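Will a Robot Take Over the Workbench?
A look inside a factory that makes circuit boards

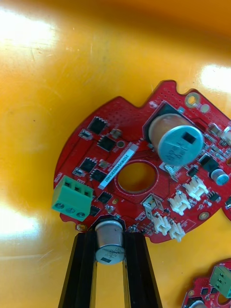 Castillo

You have probably heard somebody say that robots are going to do all the boring jobs, and that people will get to do the fun ones. It sounds great. Grown-ups who sell robots say it a lot. But when a grown-up is selling something, it's smart to ask a few questions first.

So let's visit Madon, a company that puts together circuit boards. A circuit board is the flat piece inside a machine that carries electricity from one part to another. The red board at the top of this page has a big round hole in it and the word MOTOR printed near a green block. The block has screws, so that wires can be held tight.

Now find the two black fingers. They belong to a robot, and they are holding a small silver can called a capacitor. A capacitor stores up a little electricity and lets it go again when it's needed. The board already has a much bigger one, with a brown sleeve and a pale blue end.

What is hard about picking up a can?

For you, nothing. You could do it while talking to a friend. You would feel right away if it started to slip, and you would squeeze a bit more.

A robot has to be told how hard to squeeze, or be given a way to measure it. It has to know where the part is. Shiny things make that tricky. Look at the bright patches on the yellow table, where light is bouncing back. Your brain knows that a patch of glare isn't a thing. A robot's camera can get mixed up.

Many capacitors of this kind also have a right way and a wrong way to go in. There is usually a stripe to show which side is which. Put one in backward and it can get hot and even burst. Workers learn this in their first week, and they remember it.

What changed for the workers?

Madon got its robots in September. They came from a company named Zosby, and they run on a program called Hilus. Before that, a bench had two people at it, and they placed the tall parts by hand. It was hard on the neck and the eyes. Nobody should pretend it was a dream job.

Now one person looks after two robots. That person fills the trays, wipes the cameras, checks the finished boards and starts things up again when a robot stops. Some of the workers like this better. Their hands don't ache at night. Others say they used to talk all day with the person next to them, and now they mostly listen to motors.

And where did the other people go? Some moved to the packing room. Some were taught to fix the robots, and they are paid more than before. Some left. When a poster says that robots "free people up," ask what they were freed up to do, and whether anybody asked them.

Is the robot faster?

The company says its robots can place 2,000 parts in a shift. That is a big number, but a number like that needs some company of its own. How many parts did the people place? How many did the robot drop? Does it count the time when the robot was stopped and waiting for help? Madon's poster in the hallway doesn't say. Maybe the answers are good ones. We can't tell from a poster.

There are things a robot does well. It doesn't get sleepy after lunch. It can do the same small move again and again without getting a sore wrist. But it doesn't notice that a box of parts looks odd today unless someone has taught it to check. A worker might notice, and might walk over to tell the boss before any boards are spoiled.

Questions to try at home

Next time you see a machine doing a job, maybe at the grocery store or the library, watch it for a while. Who did that job before? Who comes over when it gets stuck? Is the person helping it doing less work now, or a different kind? If you know somebody who works beside a machine, ask what they think of it. They may have plenty to tell you.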